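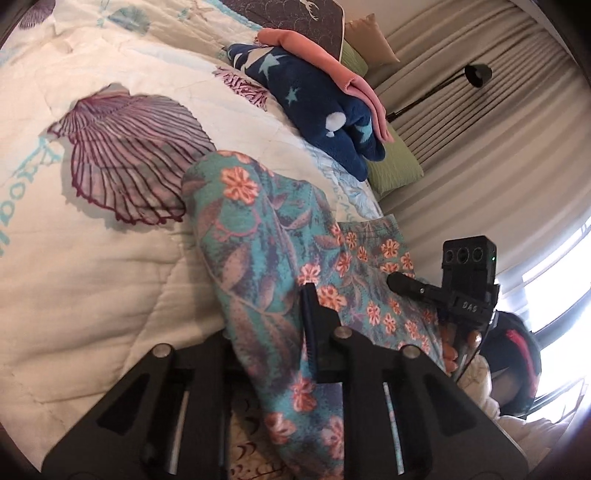
Teal floral trousers on a shell-print quilt.

December
By our food and drink writer

I moved to Truvenport in the spring and brought my tea with me. It was the same Pekamus breakfast blend I had bought for years, in the same tin, and I made it in the same brown pot. The first cup tasted flat and had a skin on it. So did the second. I blamed the milk, then the kettle, then the tin, and for a few days I drank squash.

The water was the cause. Truvenport sits on chalk, and what comes out of the taps there is very hard. My old house was on the other side of the hills, where the supply comes off peat and granite and leaves hardly a mark on a kettle. I had never thought of water as an ingredient, although a cup of tea is almost all water.

I wrote to the water company and they sent me a sheet of figures. Hardness is given in milligrams per litre, and the reading for my street was 259. For my old address it was 70. I taped the sheet inside the cupboard door, next to the mugs.

Calcium and the other minerals in hard water react with the compounds in the leaf. Some of the sharpness goes, the colour turns darker and duller, and the film on top breaks into little plates when you stir it. The film is harmless. It also sticks to the cup, and that was why my mugs had a brown ring after one morning. Lemon juice gets rid of the film, but then you are drinking lemon tea.

People who grew up in the town like it that way. At the Lukis tea room, by the harbour steps, I asked for a pot of their strongest and got something nearly black, which everyone else in the room was drinking quite happily. They buy a blend made up for hard water. It has more of the brisk, small-leaf teas in it, and enough bite left over once the chalk has done its work. Made with soft water, I was told, the same blend would take the roof off your mouth.

I bought a packet and took it on a visit back over the hills, and they were right.

There are a few things you can do if you don't want to change your tea. The cheapest is a jug filter, and I used a Moser one that sits in the fridge door. It made a clear difference for a while. The cartridge needs changing more often in a hard water area than the box suggests, and mine had given up well before I noticed. The film on the tea was the first sign.

Bottled water works too, if you read the label. They are not all soft, and one I bought was harder than my tap. You want a low figure for calcium. I wouldn't do it every day -- it's a lot of plastic and a lot of carrying -- but it is a good way to find out what your tea is meant to taste like.

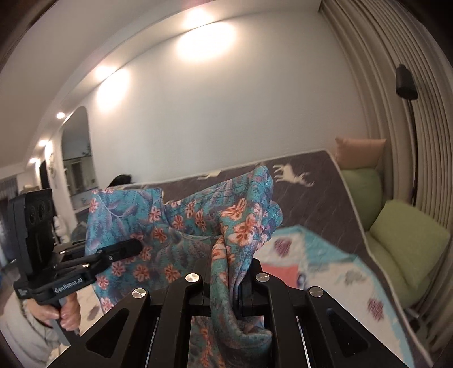

Boiling helps a little. If you boil a full kettle, let it stand until the scale has settled, and pour it gently into a pan, you leave part of the chalk behind. Then you have to boil it again, and tea doesn't do so well with water that has been boiled to death. I tried it on and off for a fortnight and went back to the jug.

The other thing is time. I had always given the pot three minutes. In Truvenport five is better, with one more spoonful than I used to put in. It still doesn't taste the way it did at the old house. The smell is nearly the same now, though, and the smell is most of what I missed.

I then did what I should have done at the start and tried it blind. I made 2 pots with the Pekamus, one with filtered water and one straight from the tap, and had them poured into matching cups with the milk already in so that I couldn't look for the film. I picked the filtered one without any trouble. I did it again with the harbour blend and got it wrong. I preferred the tap water, and said so, and wrote it down before I was told which was which.

My neighbours have no patience with any of this. They say I'll be used to it by Easter. They may be right, as tongues do adjust. When I stayed a night at a friend's on the far coast last month, where the hardness is 211 and the tea comes in bags, I had two mugs of it at breakfast and had finished both before I thought to check for a film.

The kettle is another matter. I descale it every third week with white vinegar, half a mug to a mug of water, left for an hour and rinsed until the smell has gone. Rinse it once more than you think you need to.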